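I signed up for the Hasisari open day in November on the strength of two words in the email, "light refreshments," and I want to be fair to the organizers: the refreshments were light. There was a tray of samosas at ten and there was no tray of samosas at ten fifteen.

Hasisari is a small robotics workshop on the second floor of what used to be the Muli button factory. You get to it by a freight elevator with a sign asking passengers to stand in the middle. I stood in the middle. There were 18 of us on the list, split into 2 groups at the door by Caroline Langat, who had a clipboard and a whistle. She only used the whistle once, and it was on me.

## The first hour

We started in the front room with a talk. Emmanuel Mbwambo, who founded the place and gives the impression of having slept there, told us how the workshop pays its rent. Mostly it's Lomodeck, a teaching kit they sell to high schools and community colleges. A Lomodeck box holds the parts for an arm, a power supply, and a manual I flipped through while he was talking. The manual is 4 chapters long and the third one is entirely about cable management. I have owned cars with shorter manuals.

He was good on money and vague on dates. The next version of Lomodeck will be out "when it stops annoying me." A man behind me asked whether robots were going to take his job, and Emmanuel asked him what he did. He said he was in insurance. Emmanuel said he'd have to think about it, and went to the next slide.

Then we got the storeroom. I like a storeroom. Shelves up to the ceiling, bins with handwritten labels, a ladder on wheels that we were told not to touch and that three people touched. One bin said SCREWS GOOD and the one next to it said SCREWS. Kibet Mbwambo (Emmanuel's nephew, summer job that never ended) runs this room and explained the system at length. I followed it up to the color codes.

## Pillov

The middle part of the visit was software, in a room with the blinds down. Pillov is the program they use to record an arm being moved by a person and then train it to do the same thing without the person. Guilan Xiao wrote most of it. She had it up on a big monitor and showed us a chart that climbed, dropped off a cliff, and climbed again. Somebody asked about the cliff. "A holiday weekend," she said, and didn't go further.

I asked what the arm learns from and she said recordings, lots of them, of the same small job done over and over by whoever is on shift. They have 3,000 on the server for picking up household items. I asked who had sat there doing that. She pointed at Salim Kirui, who was eating what I'm fairly sure was the last samosa.

What I took away, as a person who sells carpet:

- The arm doesn't "know" what an object is in any way that would impress your mother.
- A small camera down near the gripper helps a lot, and so does a second one that sees the whole arm.
- Good recordings beat a lot of recordings. Salim said this twice, with feeling.
- If you bump the table, you say so. There is a log for it.

## The bench

Salim's demonstration was the part we had all come for, now that the food was gone. The job was a clothespin. I'll admit to some disappointment when he announced it. I had been picturing something more along the lines of a car door.

It gets more interesting when you're standing next to it. A clothespin is thin, it has a spring across the middle, and you have to come at it squarely or you end up pushing it around the table. People do this without looking, with a wet shirt over one arm. Salim asked for a guess at how many tries it took him to get a clean recording when he started, and the lady from the library said two. He laughed for a bit too long.

He was very particular about the approach. Open wide, come down slow, get both fingers past the sides, and only then think about closing. He kept his hand flat in the air while he explained this, like a man calming a horse. The insurance man wanted to know why you couldn't just use a magnet. Salim said that you could, for the spring, and that he was welcome to try hanging up his laundry that way.

We were asked to stay behind the tape and to keep our sleeves off the bench. Caroline watched our sleeves. Questions were supposed to wait until the end, and they didn't. I learned that the little black boxes at the joints are servos, that each one has its own bundle of wires, and that chapter three of the manual exists for a reason.

I stayed at the bench until our group was called away, then went around again with the second group and hoped Caroline wouldn't notice. (See whistle, earlier.)

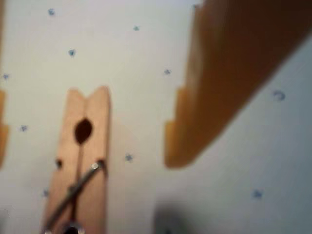
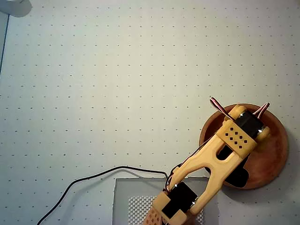
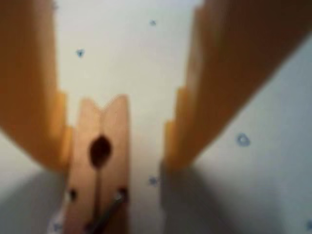

*Salim's bench at Hasisari: the clothespin between the gripper fingers in the last photo, the arm and its round base in the middle one.*

## If you're thinking of going

They run another open day in the spring, and you put your name down by email. Parking is on the street and it's bad. The freight elevator takes a while, so use the stairs if your knees allow it. Wear short sleeves — you'll get a better spot at the bench. Kids are fine if they can stand behind tape, and on the evidence of my group that rules out several adults too.

You can buy a Lomodeck kit on the way out. I didn't, though I did pick up the box and put it down again a couple of times. Kibet says they'll hold one for a week if you leave your number. I left my number.

Get there before ten if you want a samosa.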